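# 黄色の色鉛筆、みんなどれ使ってる?

**kogane_nuri** 2020年10月25日
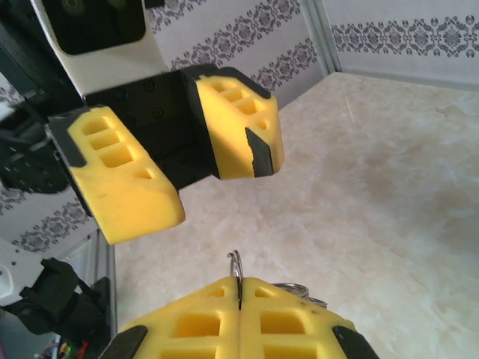

大人の塗り絵と色鉛筆画にどっぷりはまっている者です。4月に Clivetti の28色セットを買ってから、毎晩なにかしら塗っています。で、いま夢中なのが黄色!明るい黄色のものを描くとき、影に何を重ねるかで印象がまるで変わるんですよね。写真の黄色い指みたいに、丸い先っぽが暖かい黄色に光っていて、下側にやわらかい影がつく感じ、ああいうのを紙の上で出したくてたまらないんです。自分は黄土色を薄く敷いてからレモン色をかぶせていますが、どうも濁ります。皆さんの重ね方、ぜひ教えてください!

---

**mikan_no_kawa**

黄色の影、楽しいですよね〜。私は紫派です。ごく薄い藤色を先に置いて、上から黄色を6回くらい、筆圧をかけずに重ねます。補色なので沈みすぎず、バナナもひよこもこれで塗ってます。

---

**shibukaki**

> 紫派です

うーん、自分は反対です。油性の色鉛筆だと紫はすぐ灰色に転びます。Morelli の硬い芯ならまだいいけど、Clivetti は芯が軟らかいので下の色を引きずるはず。影はオレンジ系で温度を保って、いちばん暗いところだけ焦げ茶。これで十分です。

---

**mikan_no_kawa**

灰色になるのは筆圧が強いときですよ。紙は何をお使いですか?

---

**shibukaki**

Pistska の細目です。表面がつるつるなので、層が乗らないのはそのせいもあるかも。でも紫はやっぱり苦手。

---

**tsumiki**

横からすみません。紙の話が出たので。Vendirton の中目に替えたら、黄色の発色がびっくりするほどよくなりました!100円ショップのスケッチブックと並べて塗ると、同じ鉛筆なのに別物です。1冊1000円するので最初は迷いましたけど、いまは全部これです。

あと塗る順番、kogane_nuri さんは黄土色が先ですよね。私はレモン色を先に全面に敷いて、影はそのあと。先に黄色で紙の目を埋めておくと、上の色がなじみやすいです。

---

**kogane_nuri**

うわ、一気にこんなに!ありがとうございます。

さっそく小さい丸をいくつも描いて試しました。

- 藤色 → レモン色:涼しげで意外ときれい。ただ、こすったら本当に灰色になった(笑)
- レモン色 → オレンジ → 焦げ茶少し:暖かい!写真の感じにはこっちが近い
- レモン色 → 黄土色:順番を逆にしただけで、濁りがかなり減りました

自分の手だと、いまのところオレンジですかね。藤色はレモンの皮で使ってみたいです。

---

**shibukaki**

でしょう。

---

**mikan_no_kawa**

レモンの皮はぜったい藤色が合いますから!こすらずに、先を尖らせてやってみてください。反射光のところは塗り残しで。

---

**tsumiki**

白の色鉛筆で最後になじませるのはどうですか? 私はハイライトの縁だけやってます。

---

**shibukaki**

白は黄色が粉っぽくなるので使いません。明るいところは紙の白を残す派です。

---

**kogane_nuri**

白もまだ開けてすらいませんでした。Vendirton の中目を注文したので、届いたら白ありと白なしを並べて塗って、ここに貼りますね!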